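A morning at Brovside, where the robots do the unpacking

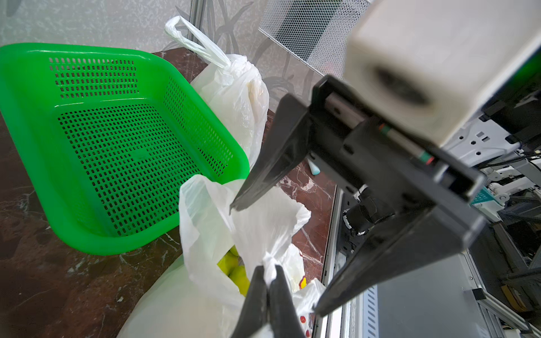
I had been asking to get into the Brovside packing hall since last spring, and in November they finally let me come along for the early shift. Doors at 6:45, coffee in a room the size of a closet, a hairnet, and then straight out to the benches. I loved every minute of it.

Brovside makes up grocery orders for small shops and home delivery. The part I wanted to see is called Nepia, the name they gave to the line where fruit and vegetables get moved out of bags and into baskets. Until this year that was all done by hand, 584 baskets on a normal shift, and the people who did it will tell you exactly which part of the wrist it hurts. Now the arms take a share of it, and the crew has been moved around to suit.

The thing I hadn't understood before I went is how hard a plastic bag is. A box stays put. A bag slumps, folds over on itself, sticks to its neighbor, and the knot is never in the same place twice. I stood and watched an arm work on one knot and found myself leaning forward like I was at a ball game! One of the women on the line laughed at me and said everybody does that the first week.

She has been at Brovside for years and used to unpack all day. These days she runs three stations, showing the arms new kinds of bags by guiding them through the job herself, and stepping in when one gets stuck. She likes it. She also said it's more tiring in the head, and that she goes home quieter than she used to — I wrote that down, as it wasn't in the welcome talk.

Other people had other views. A man over by the scales misses the chatting. When four of you stood around one table you talked the whole shift, and now the stations are spread out and you mostly wave. The pay for station work went up a grade, but only after the crew pushed for it, and the folks who stayed on hand packing are still waiting to hear where they land.

After the break we got a look at Ident, the software that decides which fruit goes in which basket. It had trouble with pears that morning. Two people from the evening crew had stayed late to sort it out, and they were very funny about the pears.

We were told the Stisside site gets the same setup next, with room for 100 baskets waiting at a time and a longer training period, 45 hours before anyone runs a station alone. The Brovside crew asked for that after their own start, which was apparently three days and a binder.

If you get the chance to go, take the early shift and wear warm socks. The floor is freezing, and you'll want to stand at the benches longer than they planned for. I missed my first bus home and caught the next one with a bag of pears on my lap.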